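Resora Living Room Notes: media cabinet, storage and surface items

Maintained by Jarmila Trnka and Rezaul Kanagaratnam. Last revised in January.

Purpose

These notes support the Resora inventory of household surfaces. The present card covers one item of furniture, the low white cabinet under the television in the Rorton flat, and the things kept on it. Entries for the hall and kitchen are held in separate cards.

Scope

In scope: the top surface, the drawers, loose cables at the front. Out of scope: the contents of the television menus, network settings, wall fixings.

Naming

Items take a short name in lower case, followed by the zone. Zones are left, centre and right, as seen facing the television. The cabinet is "cabinet_low" in the tables; older entries by Iveta Michalík use "console" and have not been changed.

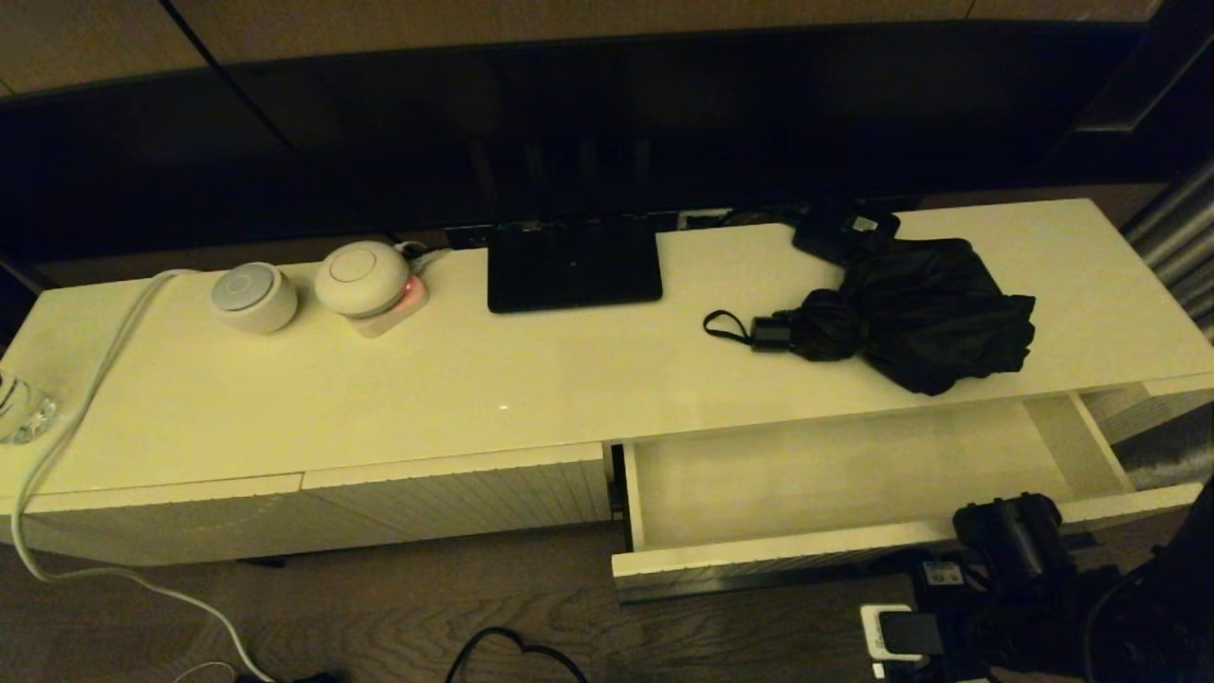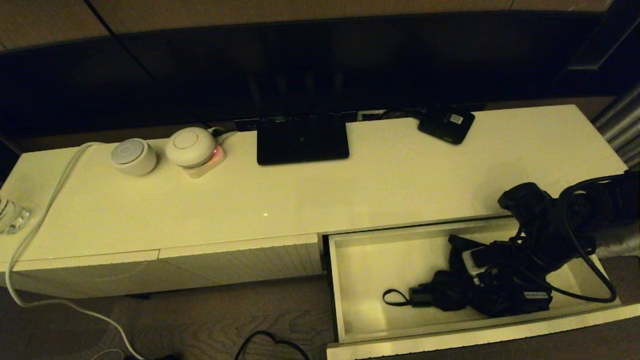
Cabinet top with the two round speakers, zone left.

Reading time: 2 min

Surface items

speaker_small, left. Round, white, flat grey top.
speaker_large, left. Domed, white. Stands on a small square white base with a pink-red light at the front. Record the base as a separate item.
tumbler, left. Clear glass, at the far end. Class: kitchenware, not decor.
cable_white, left. Runs over the front edge and down to the floor. Record once, under the zone where it leaves the top.
umbrella, right. Black, folded, with a wrist strap. Present in the first picture. Class: outdoor.

Small black items at the back edge on the right are entered as "black_item_small" until checked by hand. Do not guess the class from the shape.

Drawers

Drawer state is recorded as open or closed, with no value for partly open. A drawer on the right is open in the second picture. Contents are listed only if they can be named without moving anything.

Known problems

The top is glossy and shows bright spots of reflected light. In version 2 these were entered as objects in 7 rows; Ľubica Říha removed them in version 5.
Black items against the black screen are easily missed.
Row 77 duplicates the tumbler. Kept so that row numbers stay stable.

Corrections

Send to Demetrio Echevarría with the row number and zone. Corrections are merged on Thursday.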